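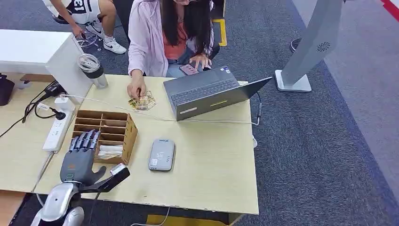

January 22, 2024

Since September I work on the part of our software that decides when a finger is allowed to close. It sounds like a small thing and I also thought so. I gave myself two weeks in the plan, and now the plan has a different color for this line.

Our stack has three processes. Perception gives a pose and a confidence. The planner, which we call Grollano, makes an arm path to a point above the object. Then the hand controller takes over for the last part of the motion. The control loop of the hand runs at 500 Hz, and perception is much slower than this, so the controller must often work with a pose that is already old.

In my first version I handled this very simply. If the pose was older than 100 ms, the hand stopped and waited. This was safe, but the motion looked like someone who forgets what he wanted to take. Worse, each stop made the planner think that the goal was not reached, so it sent a new path, and the new path started from a slightly different place. I found one log with 1000 replans for a single grasp. Khoa Hồ printed the plot and put it next to my monitor.

The second version is better. I keep the last good pose and let its uncertainty grow with time. The hand may continue to move while the uncertainty is smaller than the free space between the fingertips and the nearest wall. For a wide compartment the limit is generous, and for a narrow one the hand becomes careful quite early. The planner also gets a new state, "waiting", which is different from "failed". I should have added this state on the first day.

What still does not work well is soft objects. The pose of something wrapped in soft material does not mean very much, because the shape changes when the first finger touches it. Khoa thinks we should forget the pose after contact and use only the motor currents. I am not sure. The current signal has a lot of friction in it, and I don't trust my filter yet.

I also moved the log viewer to Notent, the small tool I wrote about last year. It now shows the age of each pose as a gray bar under the finger commands. If you use the old log format, you have to convert your files first, and the script for this is in the tools folder. It fails on files without a header. I will fix this after the filter.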